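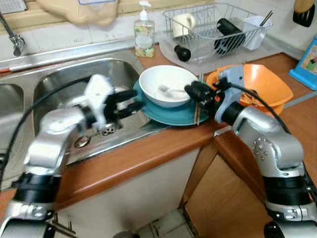

Como tirar mancha de água de bancada de madeira sem lixar tudo? A minha fica colada à cuba, e a família acha que madeira é escorredor. Prato azul-esverdeado, tigela branca, colher, pauzinhos, tudo estaciona junto da pia. Passei óleo 2 vezes e ganhei uma mancha brilhante.
Merike Ots, 11/7/21

Valeriano Miranda
Se a mancha é branca, pano seco e ferro morno. Se é preta, meus pêsames: lixa 90 e paciência. 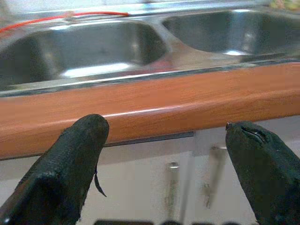 Zane Rebane
Lixa 90 em bancada oleada deixa risco até o Natal. Comece pela mais fina, só no local, sempre no sentido do veio. Depois óleo em camada magra, 3 demãos, tirando o excesso com pano.

Valdis Dambrauskienė
Troquei por granito. Recomendo.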